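Dishwashing helper wanted, Clindamau shared kitchen, Jernulitz building. Posted 16 May 2022

Need one person for the sink side, 4 evenings a week, start asap, runs thru July. Hand washing only. Rack, dry, put away.

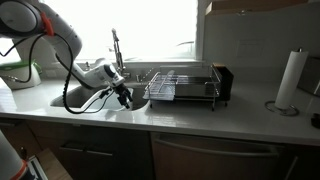
Pay is 100 a shift, paid same night. Shifts are short, most people are out by ten. Gloves and soap provided, bring your own apron.

What you'd do: wash up after the Karia supper group, rinse the tub, lift the sink grid and wipe under it.

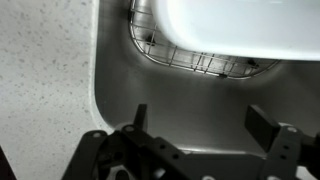
Also wipe counters, change the paper towels. No experiance needed. Must be ok standing.
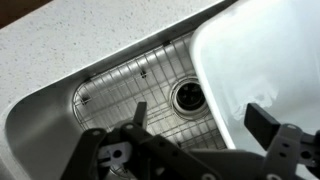

To apply: note under the door at room 452, name and phone, which evenings you can do. No resumes please. Vitale tenants get first pick, then anyone.
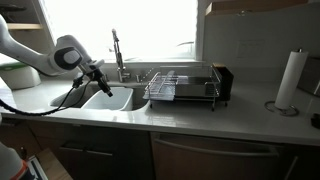
Is it ok to split the shifts with my sister? We did that at the last place, two evenings each, worked fine.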